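Mixing bowl

From the Gonusden Home Encyclopedia, kitchen section. Last revised 7 April 2021.

A mixing bowl is a deep, round, open dish used for stirring, beating, tossing and resting food before it gets cooked or served. I've been keeping up this entry for a while now, and I'll admit I'm a bit biased (I own far too many of them!), but I really do think it's the piece of kitchenware people use most and think about least.

Materials

The two kinds you'll run into most are stainless steel and ceramic. Steel is light, it won't chip, and it cools down fast in the fridge, so it's what I grab for whipped cream. It does dent, though, and metal beaters make an awful racket in it. Ceramic is heavier and stays put while you stir, and it holds its temperature longer, so bread dough does nicely in it. Glass and plastic bowls get their own entries, and so does copper, which has fans who will talk your ear off about egg whites.

Finish

Steel bowls come brushed, polished, or a mix of the two. Brushed steel hides scratches pretty well. A polished inside is easy to wipe out but picks up every light in the room, and the first few scrapes of a whisk will show. Ceramic is usually glazed, and plain white is still the classic, partly because it goes straight to the table without looking like cookware.
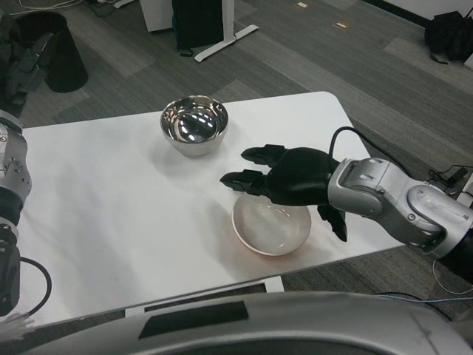 A stainless steel bowl with a mirror-like inside and a white ceramic bowl on a white table.

Sizes and sets

Small prep bowls hold about 200 milliliters, while the big ones for bread can be up to 30 centimeters across. Sets of 4 that nest inside each other are common. The Uketura set, which I bought one June and still use, has a rolled rim that's great for gripping (less great for pouring pancake batter, sadly). Gonell makes a ceramic one with a spout, and that fixes the pouring problem but takes up half a shelf.

Care

Wash steel with a soft sponge and dry it right away if your water leaves spots. Let ceramic come to room temperature before it goes anywhere hot.

See also: Batter bowl; Colander; Nesting sets; Salad bowl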